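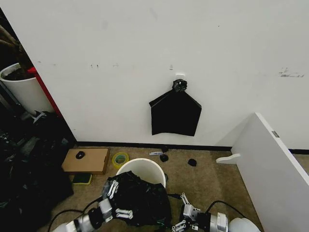

January, and still so warm at nine in the evening that I have all the windows up. I've been putting off the corner by the long wall ever since I moved in from Tomavville, and tonight I finally made a start (with tea, of course, and far too many biscuits). I know the carpet has a stray marker and a sponge on it and that the wall could do with a good wash, scuffs and all, but I do love having a spare bag up on the little white hook, right over the bin where my hand goes looking for it.
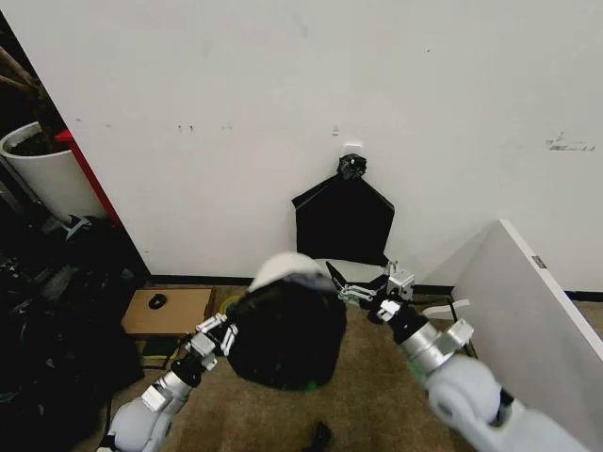
Lefteris Tsoukalas rang in the middle of it all to tell me about the paint he'd found at Raptis, and we nattered on until my tea was stone cold. He thinks a soft cream colour would be lovely. I'm tempted! I still have $80 put aside from Christmas, so perhaps I'll wander down on my next morning off and have a look.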